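Dristeck Publishes House Rules for Hand-Held Gripper Work

Dristeck has put its working rules for hand-held gripper sessions into a single public document, and anyone who has spent an afternoon hunting through old emails for the right version of a checklist will understand why the people there are so pleased about it. The guide, released on April 17, 2026, covers how a table should be laid out, how the grippers and their cables should be handled, and what an operator should do when something goes wrong halfway through a task. It is free to download and, at least for now, it is written for people who do the work and not for lawyers.

The project began last October, when Samah Nasr was asked to compare notes from two sites that were supposed to be doing the same thing. They weren't, quite. One site closed every drawer and put every lid back between takes, while the other left things as the last person had finished with them. Both teams had perfectly good reasons, and both had trained new people their own way for months. Nasr spent a good part of the winter going back and forth between them (she says she now knows the vending machines at both places very well) and came away with a draft that everyone could live with.

"I didn't want to hand people a rulebook that read like a parking ticket," she said. "Most of what's in there came from operators. They already knew what a good session looks like. We wrote it down and argued over the wording for a while."

The wording did take some arguing. The first draft ran to over 100 pages, and Amr Kabbaj, who edited it, brought it down to a length that can be read over a cup of coffee. Most of the cuts were repeats. The section on cables survived almost whole. It asks operators to keep each cable running back toward their own side of the table, to leave enough slack for a full reach, and to stop the take if a cable crosses the object being handled. Kabbaj said that section got more comments from reviewers than any other, nearly all of them friendly.

There are 3 levels of task in the guide, and each has its own page on setup. The first is for single objects that are picked up and put down. The second covers things with moving parts, such as drawers, hinged lids and latches, and it spends a good deal of time on how hard to pull and where to place the free hand. The third is for jobs that need both grippers working together, and operators are asked to spend time at the second level before trying it.

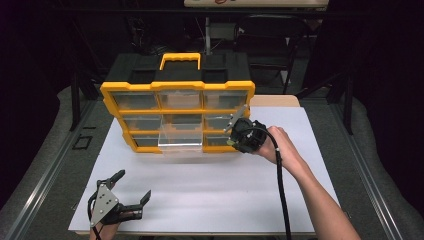 A small-parts organizer with its center drawer partly open, and a gripper in each of the operator's hands.

Rest breaks get a page of their own, which was Siham Abdelaziz's doing. She trains new operators at Braltetti, one of the outside groups that read the draft, and she felt strongly that tired wrists ought to be treated as a reason to stop, with no questions asked and no mark against the session. The guide now says so in plain words. It also asks supervisors to keep failed attempts on record with a short note attached – a dropped part or a missed handle should be logged the same way as a clean run, and never quietly deleted.

Wael El Khatib of Cuesta, another early reader, said his team had already started using the layout page and would be sending back suggestions once they had lived with it for a bit. He would like to see more on lighting, and he is probably going to get it, as Kabbaj has a folder of notes on the subject that didn't make it into this edition.

The guide is voluntary, and Dristeck isn't offering any kind of certificate to groups that follow it. Comments are welcome from anyone, including people who work with very different equipment, and Nasr promises that she reads every one of them herself. A revised edition is planned for October, with the lighting section first on the list.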